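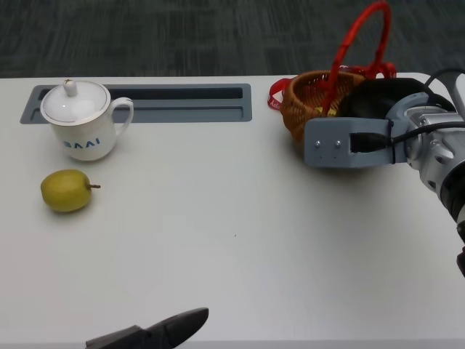
How a Robot Helper Learns to Pick Up Things

You can pick up a pear without thinking. Your eyes find it, your arm goes there, your fingers close, and you are already looking at something else. For a robot this is a hard job, and it needs a lot of practice. In this page we explain how the work is done, and we look at a kit called Prurinlow, which a school or a library can order if the children want to try it by themselves.

What is on the table?

In a robot lesson the table is usually very simple. A white mug with a lid, a green pear and a small woven basket with a red handle are already plenty. They look easy to us, but each one is a different problem for a robot hand.

The mug is hard and smooth. It has a handle on one side, and this gives the robot a good place to hold. But the lid is a separate piece. If the arm tips the mug too much, the lid can fall.

The pear is round on one end and narrow on the other. When it lies on its side it can roll. No two pears have the same shape, so the robot cannot learn one pear by heart and be finished.

The basket has a tall handle that goes up in an arch. This is nice for a person, who can put the hand under it and lift. A robot has to find the handle first, and it must not catch the ribbon on the way.

What is a gripper?

A gripper is the hand of a robot. Most grippers do not have five fingers like you. Many have only two, and they open and close like when you pinch something between your thumb and your pointing finger. Try it now with a pencil. Then try it with a big ball. You will feel quickly which things are easy for two fingers and which are not.

Some grippers have soft parts. A soft part bends a little around the thing it touches, so it holds better and makes less damage. Think of carrying an egg with a spoon, and then of carrying it with a glove.

Behind the gripper comes the wrist, and behind the wrist comes the arm. There are motors in the arm, and cables bring them power and messages. A cable must be long enough for the arm to turn, so you will often see it make a loop.

Three jobs for the computer

First the computer has to look. A camera sends it a picture, but a picture is only many small dots of color. The computer must decide which dots are the basket and which dots are the table.

Then it has to plan. The arm should go to the basket without hitting the mug. You do the same at breakfast when you reach for the bread and your glass of milk is in the middle. Sometimes you make a bad plan too, and somebody has to bring a cloth.

At last it has to move, and to check while it moves. Is the hand in front of the basket now? Is it too high? A good robot stops many times in a very short moment to ask itself this kind of question.

How does it practice?

A person can guide the robot through the job, again and again, and the computer keeps every try in its memory. One try is not enough. In the Prurinlow kit there are 3000 tries already saved, so the small arm knows a few things when you open the box. After this you can add your own.

What is in the Prurinlow kit

The kit is made by Norkel. It is smaller than the robots in a laboratory, and it is made to stand on a school desk. In the box you find:

One small arm with a two-finger gripper
One camera on a stand
36 picture cards with jobs to try, from easy to difficult
A set of soft fingertips to change
A big red stop button
A book for the teacher

You also need a computer and a table with enough free space. The things for picking up are not in the box. You take them from the kitchen or the classroom, and we like this part very much. Please do not use glass.

The kit is good for children from 10 years. Younger children can help to choose the objects and to put them on the table, but an adult should run the arm.

What we liked and what we did not like

We tried the kit with two groups at the Treltbridge library. The cards are clear, and the first one works in a few minutes. Card 7, where the arm must lift a lid and put it back, was the favorite of everybody. It went wrong very often, and each time the children asked to do it again.

The arm is slow. Some children lost patience when it was waiting. Also the camera does not like shiny things, and it had trouble with a metal spoon near the window. The teacher's book has small letters and could use more drawings.

Try it without a robot

You need a friend, a scarf, two wooden spoons and an apple.

1. Tie the scarf over your eyes.
2. Hold one spoon in each hand. These are your gripper.
3. Your friend is now the camera. He or she may say only left, right, forward, back, up, down, open and close.
4. Try to lift the apple and put it in a bowl.
5. Change places.

Write down how many tries you needed. If your list arrives at 100, you have practiced very well, and you should eat the apple.

Words to remember

Gripper: the hand of a robot.
Joint: a place where the arm can bend or turn. Your elbow is a joint.
Camera: the eye of the robot.

Text by Corentin Chauvin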